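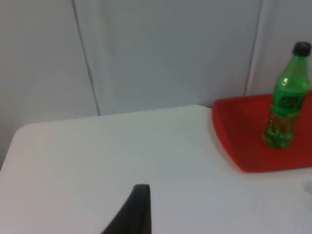 工单编号:3635
产品:Nestby 圆角边桌(白色,可调桌脚)
同时使用的配件:Clilex 红色塑料托盘
地点:Marnau 二楼茶水间
提交日期:2022年10月29日
状态:已解决,观察中
优先级:普通

问题描述(提交人填写)

茶水间的边桌不平,瓶子放倒以后会自己滚。桌子是今年5月买的,一直靠墙放,上面摆托盘,平时放饮料瓶和杯子。前几个月没有觉得不对,上周地面重新铺过,桌子搬出去又搬回来,之后就开始有问题。

具体表现如下。
瓶子立着放没事,在托盘里、在桌面上都站得住。横着放在桌面上,松手以后会往左前方的圆角方向滚,空瓶比满瓶滚得早。圆角那里没有挡边,滚到头就掉地上。用手压桌子左前角,能感觉到轻微下沉,松手回弹,有一声很轻的“嗒”。
托盘本身不会滑,但杯子外面的水流到托盘里,总是积在一边。

我们自己试过的办法:在左前脚下面垫了折起来的纸板,当天好了,第二天纸板压扁,又恢复原样。换过一个位置,沿墙往右挪了50厘米,情况差不多。

希望知道是桌脚坏了需要换,还是可以自己调。如果要换,请告诉我们配件怎么订。

处理记录

回复一(Nestby 售后)

您好,工单已收到。根据描述,桌脚损坏的可能性不大,先按调平处理。请先不要订配件,按下面的顺序检查,把每一步的结果写回工单。

第一步,把桌面上的东西全部拿下来,包括托盘。托盘有边,留在桌上会影响放水平尺。
第二步,拿掉桌脚下的纸板和其他垫物。
第三步,水平尺先沿桌子长边放,再沿短边放,记下哪一头低。没有水平尺,可以先用手机里的水平仪,但手机背面如果有凸起的镜头,要让镜头伸到桌沿外面,不然读数不准。
第四步,依次轻压四个角,记下哪个角会动。
第五步,看一下每个桌脚底部的调节螺母有没有旋到底。

回复二(提交人)

已检查。长边方向左边低,短边方向靠外一侧低,也就是左前角最低。水平尺下面在低的那头塞硬纸片,塞到5毫米厚气泡才居中。压四个角,只有左前角会动,其他三个角是实的。
调节螺母:左前脚旋到底了,完全缩进去,另外三个都露出一截螺纹。搬桌子的人可能是拖着走的,我们没有在场,不能确定。
地面也看了,新铺的地面在墙边和外侧接近同一高度,没有明显台阶。

回复三(Nestby 售后)

谢谢,信息很清楚。左前脚需要旋出来。操作方法:

请两个人一起做,一个人把左前角稍微抬离地面,另一个人用手旋螺母。不要在桌子压着的时候硬旋,螺纹容易咬坏。从上往下看,逆时针是伸长。每次旋半圈,放下来,再看水平尺。
先调到压左前角时不再下沉,再看水平。四个脚都着地以后,如果还有一点倾斜,再微调其他脚。
调好以后把防松螺母往上拧紧,贴住桌腿下端。这一步经常漏掉,漏掉的话用几个星期又会松。

另外请确认桌子后沿和墙之间有没有顶住。墙角下面如果有踢脚线,桌脚顶在上面也会造成一边偏高。

回复四(提交人)

左前脚已经旋出来,现在压四个角都不动了。防松螺母已拧紧,用的是普通扳手,规格12正好合适。
踢脚线那边没有顶住,后脚和它之间能插进一张名片。
长边方向气泡居中,短边方向还偏一点点,靠外一侧略低,没有超出刻线。 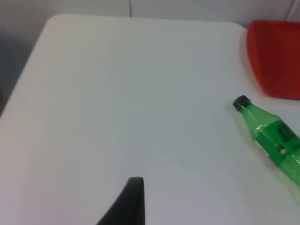

短边方向剩下的这点偏差,我们按平时的用法又试了一遍,不打算再动后脚。红色托盘放回靠墙的位置,瓶子分别立着放和横着放。绿色塑料瓶侧放在托盘下方、靠近我们这一侧的白色桌面上,这是以前最容易出问题的放法,因为没有托盘的边挡着。每次松手后等一分钟,换方向再来。瓶身和桌边平行的时候不动,瓶身对着圆角的时候也不动。用手指轻推一下会滚,推得轻就自己停住,不再一路往左前方走。

托盘里也试了。倒了一小杯水进去,水摊得比较均匀,靠外的一侧稍微多一点,可以接受。水已擦干。

还有一个问题想一起问:托盘是 Clilex 的,不是你们的产品,底下要不要加防滑垫?以前没有加过。茶水间用的人多,有人取瓶子时会带到托盘边。

回复五(Nestby 售后)

短边方向没有超出刻线,属于正常范围,可以不再调整。

关于防滑垫:托盘平放、不滑动的话,不需要加。如果想加,请用不带背胶的薄垫,剪得比托盘小一圈。背胶长期贴在白色桌面上,撕下来可能会留下痕迹,清理起来麻烦。其他品牌托盘的底部材料我们不了解,建议同时问一下对方。

关于瓶子:即使桌面调平,圆的瓶子横放仍然可能被碰动。请尽量立着放在托盘里,瓶盖拧紧。需要横放的,放进托盘,让瓶身靠着托盘的边。圆角的位置不要放瓶子和杯子。

本工单先转为观察,暂不关闭。请在正常使用一周后再测一次水平,如果左前脚又缩回去,说明螺纹有磨损,到时候我们寄一个新的桌脚,不需要把桌子送回来。

回复六(提交人)

收到。已在茶水间贴了一张纸条,写明移动桌子要抬起来,不要拖。负责送饮料的 Sarıgül 也通知了,他们补货的时候会把箱子直接放在桌上,现在改成放地上再拆。
防滑垫暂时不加。

回复七(提交人,观察期结束)

重新测过。长边方向居中,短边方向和上次一样。四个角压下去都不动,左前脚的防松螺母没有松,之前用铅笔在螺母和桌腿上画了一道线对位置,线还是对齐的。
这一周没有瓶子滚到地上。托盘位置有人动过,往中间移了一些,已经推回墙边,不影响桌子。
可以关闭工单。

回复八(Nestby 售后)

确认解决,工单关闭。

原因:搬动后左前桌脚的调节螺母完全缩入,桌脚未着实,桌面向左前角倾斜。
处理:旋出调节螺母,四脚着地后拧紧防松螺母。
更换配件:无。
后续:每次搬动桌子后重新检查四个角。再出现同样情况,请新开工单并注明本工单编号,附上长边和短边两个方向的读数。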